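4.2 Driver opinions of the small crossover after the first winter

The second part of the study deals with the people who changed from a hatchback to a small crossover, and with what they thought of the change when the first winter was over. We recruited drivers through two dealers, Stornix in the town of Drelleton and Panagiotou on the coast road. Both dealers sent our letter to every private buyer of a new small crossover in the previous model year. In total 971 drivers returned the form. Company cars were left out, as their drivers seldom choose the model themselves.

The form had 3 parts. The first asked for the age and size of the old car. The second asked which features the driver had looked at before buying, and the third asked the same driver to judge these features again in January, when the roads in the district are usually at their worst. We did not ask for the price paid. In an earlier trial of the form (Blöndal and Egilsson, unpublished) many drivers left this question open, and several of them then stopped answering altogether.

Seat height was the feature named most often before buying, and it was also the feature that kept its good mark best. Drivers wrote that it was easier to get in and out, and that they could see over parked cars at junctions. Older drivers were more positive than younger ones, but the difference was smaller than we had expected from the literature. Luggage space shows another picture. Many buyers believed that the crossover would carry more than the old hatchback, and a good part of them were disappointed when the rear seats were in use. One driver wrote that the pushchair went in only after the front wheels were taken off.
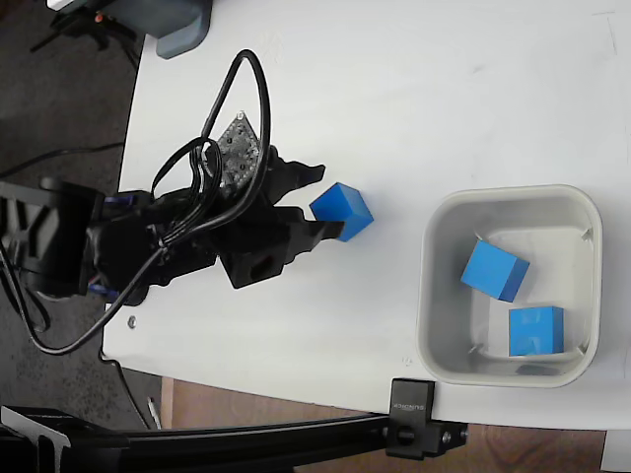 Four-wheel drive needs a more careful reading. Among the drivers who had paid for it, satisfaction in January was high, but so was satisfaction with grip among those who had front-wheel drive and good winter tyres. The group with front-wheel drive and all-season tyres gave clearly lower marks. We therefore think that the tyres explain a large share of the answers, and that the driven wheels explain less than the buyers themselves believe. Our data do not allow us to separate the two effects completely — very few cars in the sample had four-wheel drive together with all-season tyres.

Fuel use was judged more harshly than any other feature. Most drivers compared the crossover with their old car from memory, and memory is not a good instrument for this purpose. For this reason Mogens Østergaard asked a smaller group to keep a fuel book over a distance of more than 3000 kilometres. The books show a higher use than the drivers had expected at the time of buying, mainly on short trips with a cold engine. On longer trips at steady speed the drivers' expectations and the books agree fairly well.

The answers from the two dealers were compared separately by Brigitta Koller. Buyers at Stornix live further inland and drive more on roads that are not cleared in the morning, and they gave ground clearance a higher mark. For the remaining features we found no difference that we would like to build an argument on. The free comments, which were coded by Heiðrún Steinarsdóttir after the scheme of the Testano survey, are treated in Section 4.3.

Figure 2. Gripper holding a blue cube.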